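Hi Radu,

Promised you an update before the July money goes out, so here goes. The Flelov film is moving! We now have 68 minutes of rough footage, most of it from the two weeks on the river, and Ovidiu Ene has agreed to do the narration (I played him the opening over the phone and he said yes before it finished). I've cut a first version that runs 18 minutes. It's too long for the school talks, and the winter crossing drags, but the story holds together and the ending made my sister cry, so I'm hopeful.

Costumes are nearly done. The two long coats came back from Clodulia with the wrong buttons and I've been swapping them myself in the evenings. The captain's hat is still a problem, it looks like a soup bowl from the side.

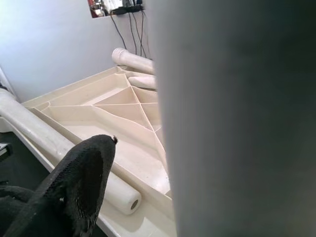
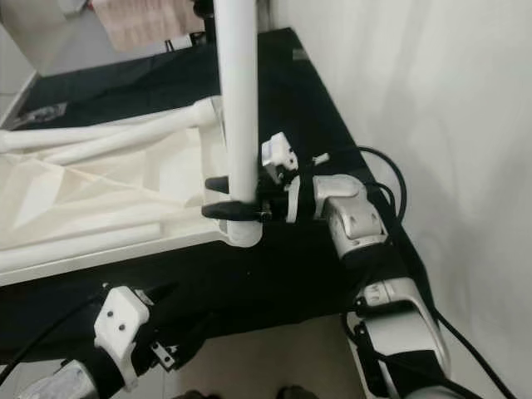 Bucur Heritage Fund – Grantee Reports – p. 193

On the money side, we're under on travel and over on boat rental. The owner charged us for the extra morning when the fog wouldn't lift, and I couldn't really argue. I'd like to move what's left of travel over to cover it, if you're okay with that. Just a quick yes by email is fine.

Next up is the sound mix at Elano, then the maps, which I'm redrawing from scratch after the first set got the north bank wrong. I've also got two library talks booked where I'll show a few scenes and bring the compass and the trade beads along. Come to one if you can!

I'll send the new cut as soon as the narration's in. Could you let me know how you want the fund's name spelled in the credits?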